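Préparer et tenir le matériel d'un stand associatif : conseils pratiques aux organisations membres

Le secrétariat de la coalition Kitetti met à la disposition de ses organisations membres les recommandations suivantes, applicables aux stands d'information, aux permanences juridiques et aux rassemblements prévus au mois de juin. Elles complètent la note du 30 mai 2025 relative à l'accueil du public.

Banderoles et drapeaux

Les banderoles en tissu doivent être roulées autour d'un tube en carton, face imprimée vers l'extérieur. Le pliage marque durablement les lettres et fragilise les coutures. Avant tout lavage, il convient d'essayer l'eau savonneuse sur un coin de l'envers : certaines encres, en particulier les rouges, dégorgent dès 30 degrés. Le repassage s'effectue sur l'envers, à travers un linge de coton, sans vapeur.

Les œillets arrachés peuvent être remplacés à l'aide d'une pince ordinaire, à condition de doubler le tissu d'une pièce de sangle. Pour une banderole exposée au vent, prévoir un œillet tous les 41 centimètres.

Documents imprimés

Les déclarations, pétitions et guides des droits se conservent à plat, par paquets ficelés. Un carton rempli à ras bord se déforme et devient dangereux à porter dans un escalier. Les listes de signatures, qui contiennent des données personnelles, voyagent séparément, dans une pochette fermée – jamais avec les tracts.

Taches et adhésifs

Les résidus de ruban adhésif sur une table de prêt s'enlèvent à l'huile végétale, laissée en place quelques minutes, puis au savon noir. La cire de bougie, fréquente après les veillées, se gratte une fois durcie. Sur un textile, on l'absorbe ensuite entre deux feuilles de papier buvard, au fer tiède.

Coin des enfants

Les jouets se rangent dans un contenant large, facile à ouvrir. Les pièces de petite taille sont à écarter, et l'ensemble est essuyé avec un chiffon savonneux après chaque journée.
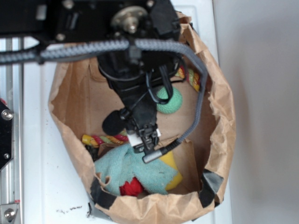

Jouets et balle verte dans un sac en papier brun.

Un sac en papier doit rester au sec et être soutenu par le fond lors du transport.

À lire également
– Organiser une permanence juridique : l'expérience de Potulell
– Peindre des pancartes lisibles de loin
– Campagne Lenihan : 658 signatures remises
– Prêt de tables et de tonnelles, antenne de Taten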